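Bracket and Cover for the Workshop Parts Bin
Student Project Report, Design and Fabrication 2
Group 4: Sun-ja Geum, Jonatan Bråten, Khoa Lã
Project supervisor: Rizwan Siriwardena

Background

The parts bins in the Trevimton workshop stand on open shelving next to the sanding area. Dust gets into the screws and washers, and people end up tipping whole bins out on the bench to find what they need. Our task was to design a bracket that holds a clear cover in front of a bin and lets the user set the height of the cover without drilling new holes. The bracket had to be made from sheet steel already in stock, and the total cost of bought parts could not go over 200 kroner.

Last year's group made a fixed version with riveted corners. It was strong, but it only fitted one size of bin. We read their report and kept their idea of a clear front, and started over on the metal parts.

Design choices

We looked at hinges first. Bendik Engebretsen, who runs the sheet metal shop, lent us two kinds to try. Both needed more room at the top of the shelf than we had, so we dropped hinges in the second week and went over to a bolted plate with a slot. The user loosens the bolt, slides the plate and tightens it again.

The main plate is widest at the top and gets narrower lower down. This saved some material and left space for a hand to reach in from the side. All the corners are rounded. A second, smaller plate sits at an angle to the main one and stiffens the bracket. A flat bar goes through a rectangular cutout in the main plate and carries the load back to the shelf post.

For the cover we compared two thicknesses of clear plastic sheet. The thicker one had to be warmed before it would bend, and our first try came out with a visible kink. The thinner sheet could be curved by hand and held in place, so we chose that one.

Making the parts

The plates were cut on the shop's plasma table and the edges were filed by hand. Filing took much longer than planned. Khoa drilled the ends of the slot and Jonatan cleared out the middle with a jigsaw and a flat file. Our first slot was slightly crooked and the bolt caught halfway down, so that plate was scrapped. The second one was fine.

The cutout for the bar was marked from the bar itself, with a scriber, and opened up a little at a time until the bar went through. We did the first full assembly on a Wednesday, with the bolt set at the top of the slot and the clear sheet curving across in front of the plates.
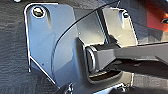 Testing

We tested the bracket on one shelf in February. The cover was raised and lowered 42 times, and the bolt was loosened and tightened each time. After that we checked the slot for wear and measured how far the plate had moved from our pencil line. It had not slipped by any amount we could measure with a steel rule.

We also hung a bag of washers from the bar overnight. The bar bent a little and went back when the bag was taken off.

The clear sheet did less well. It picks up scratches from sleeves and from the bins themselves, and reflections make it hard to read the labels when the ceiling lights are on. Moving the label to the shelf edge would solve the second problem.

What we would change

The slot should be longer, so that the same bracket works for the deep bins on the bottom shelf. We would also use a wing nut – the bolt needs a wrench, and the wrench is usually in one of the bins.

Drawings are in the appendix. The cut file is stored in the course folder under job number 1693.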